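Vaten Low Credenza, light oak finish

Home > Office Storage > Credenzas & Low Cabinets > Vaten Low

Item no. 991
In stock, 14 left at the Ostari warehouse
$300 each, delivery extra (see bottom)

Long low cabinet for offices, meeting rooms, hallways. Light oak wood-grain finish outside and in. Flat top, no lip, no cable holes. Good spot for a printer, plants, the coffee stuff. Hinged doors with locks. Shelf inside.

These came in from the Bralivix office clearance and we've been through all of them. Sold as used, good condition. Expect small scuffs and smudges on the doors, mostly round the locks where people grab them. Most wipe off with a damp cloth, some dont. If you want perfect, look at the Appiah range, new in box, costs a lot more.

What you get
Cabinet, assembled
Shelf, fitted
Keys, one per lock, taped inside in an envelope
Spare hinge screws, small bag

Doors
Swing open wide, well past straight out, so leave room at the sides and in front. Small magnetic catch holds them shut when not locked. If a door won't stay closed the plate has probably shifted, loosen the screw, nudge it, tighten. Takes a minute. Door rubbing against its neighbor is nearly always the hinge. Quarter turn and try again.

Locks
Round, up near the top of the door. Key turns easy, don't force it. Keys do NOT swap between doors, so mark them when they arrive. Lost keys: send us the number stamped on the lock face and we can usually match it. Allow 3 working days. No number, then it's a new lock, Ward will quote you.

Inside
Wood-grain lining, same light color. Shelf sits at mid height and goes right across. Fine for binders laid flat, paper, seat cushions, games, spare cables in a box. Tall binders standing up, measure first please, we get returns on this every month. Under the shelf is open down to the cabinet floor.

Don't stand on the top. Don't drag it loaded either, the hinges take the strain and then the doors hang crooked. Empty it, lock the doors, two people, lift from the ends.

Carpet or hard floor both OK. On thick carpet the doors can brush a little at the bottom, slide thin pads under the base if it bugs you.

Cleaning
Damp cloth, drop of dish soap, dry right after. No scouring pads. No furniture polish, it leaves the top greasy and paper sticks to it.

Delivery and pickup
Pickup from Ostari, back gate, ring first. Bring blankets and a strap, we don't have any to lend. It will not fit in a hatchback, people try. Local delivery is ground floor only, stairs by arrangment.

Returns
Tell us within 14 days. Has to come back with the keys or we keep the cost of new locks out of the refund.

Questions, or want more than one, ask for Ward Jacobs at the front desk. Price is the same for one or ten, sorry.

Page updated September 16, 2018

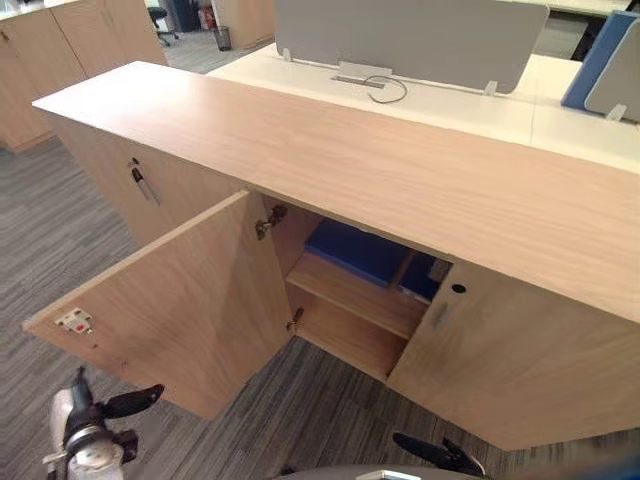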